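Apr 9, 2021, gripper bench, Drindent cell

OK, writing this one up while it's fresh, because I spent most of the day chasing the wrong thing and I'd like Sơn to not repeat it on Monday.

Short version: the width reading on the hand-held gripper drifts. You open the fingers all the way, it says one number, you squeeze and release a bunch of times, open all the way again, and it says another. Yến caught it first when she was going through the Ninh logs and saw the "fully open" value wandering upward over a session. She thought it was a logging bug. I thought so too (sorry, Yến, I even told you to go re-run the parser, twice).

Fresh zero this morning gave me 1,214 counts at full open. After 562 squeezes, same tool, same hand, it read 23 counts higher. Zeroed it again, did another long run, and it crept up again. So not a one-off. The parser is fine.

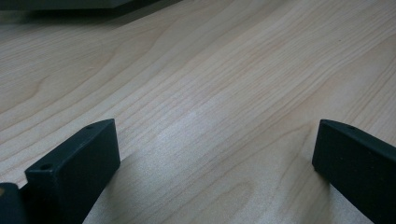 First suspect was the encoder, and I burned the whole morning on it. Swapped the board for the Trerkadel spare, swapped the cable, taped the cable down so it couldn't tug, turned off the bench lamp in case it was something optical and stupid. No change at all, same creep. Then Alasdair wandered over and asked if I'd looked at the finger mounts, and I said of course, and then had to go look at the finger mounts. Those little round screw holes along the top of each finger are the ones to check, two on the left one that you can get at easily. On the left finger the far screw turned with almost no effort. The finger had enough play that I could rock it with my thumb and hear it click!

What I think is happening: the finger shifts a tiny bit in its mount on each squeeze, the stop ends up meeting the carriage a hair later, and the encoder dutifully reports a wider opening. The encoder is telling the truth about the carriage. It just has no idea where the fingertip went. Which also means every grasp width we logged with this tool is suspect, and the arm replays those widths. That would explain Wednesday's mess on the Wavville cell, where it closed short on the bottle and dropped it past the guard. I can't prove it from the logs, but I'd bet lunch on it.

Did for now: pulled both fingers, cleaned the threads, put in the blue threadlocker, snugged everything by hand with the short driver. Left it to cure. No long run on it yet, so please don't call this fixed.

Still open:
Yeison has the other gripper. Check its screws before anybody records with it.
Đức wants a full-open check at the start and end of every session, with a hard stop in software if the two disagree. I'm for it. We haven't picked a limit.
The Ninh sessions, all 29 of them, stay out of training until Yến has been through the open values.
Wavville cell stays in reduced speed with the guard door interlocked. Do not bypass it for a "quick" replay. I mean it, Sơn.

Short driver is back in the top drawer. We're nearly out of threadlocker, I'll order more.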